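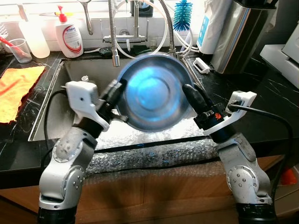
Hard water season again, or at least that's what my inbox thinks. Since the supply switched over to the Lomov wells in April we've had more messages on limescale than on parking, and that is saying something. So a quick round-up before the next edition. First the good news – it's safe, it's been tested, the only trouble is what it leaves behind. Anything shiny shows it worst. A round metal bowl with ridges inside it, held up over a stainless steel sink so the light bounces off, will tell you more on your rinsing than any test strip. Chalky rings, streaks, a gray film you'd swear was grease. Mostly it's just calcium. Rinse, then dry with a cloth straight away. Air drying is what leaves the rings.

Numbers, for those who asked. The utility's last reading for Linow was 197 milligrams per liter. Anything over 180 counts as very hard, so we're over the line but not by miles. Old supply was 96. So yes, you were right, it did change, and your kettle is not imagining things.

What's worked for people on our streets:

Kettles – white vinegar and water, half and half, bring to a boil, switch off, leave an hour. Rinse twice. Then boil once with plain water and throw it out or your tea will taste like pickles.

Faucets and spray heads – paper towel soaked in vinegar, wrapped round, rubber band. Thirty minutes is plenty. Not on brass or anything plated gold, it dulls. Somebody on Flikow Street lost the finish on a very nice faucet that way and asked me to pass it on.

Shower doors – squeegee every time. Boring but there it is.

Dishwashers – check the salt, if yours has a salt compartment (look in the bottom, under the lower rack). Lots of people didnt know they had one. Then change the hardness setting, it'll still be on whatever the installer left it at. The manual gives a chart.

Never mix vinegar with bleach or with anything containing bleach. Please. Worth saying every time.

Stone countertops are a separate problem. No vinegar and no lemon on marble or limestone, it etches. Warm water, drop of dish soap, soft cloth, dry. 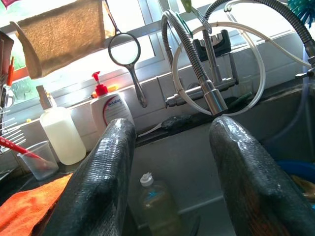
Now the softener question. Three of you want to know if a whole-house unit is worth it. Lacerda, the plumbing outfit by the old mill, quoted one household 957 dollars for a small one, fitted, not including the bypass valve. Another got told over 1,000 for what sounds like the same job in a house two doors down. Get it in writing and ask what's included. Also ask where the drain line goes – some of the older basements have nowhere sensible to put it and that's where the price creeps up.

Renters, ask first. A filter pitcher will help with the taste and a bit with the kettle but wont do anything for the shower.

On the group order – enough interest to go ahead with dishwasher salt, the big bags. Cheaper by the pallet. Sign-up sheet is on the board inside the library door, put your street and how many bags, pay when you collect. Closes 1st October and I can't add people after that, the supplier wants a final number the same day. Pickup is from the garage behind the hall, bring something with wheels if you can. Bags are heavier than they look.

Citric acid powder was also asked for. Not this time, but if there's a second order I'll put it on the sheet.

Still waiting to hear from the utility on whether the Lomov wells are permanent or if we go back to the old supply when the main is finished. I've written twice. Will print whatever comes back, even if it's a form letter.

Next time: leaf pickup dates and the new bus stop.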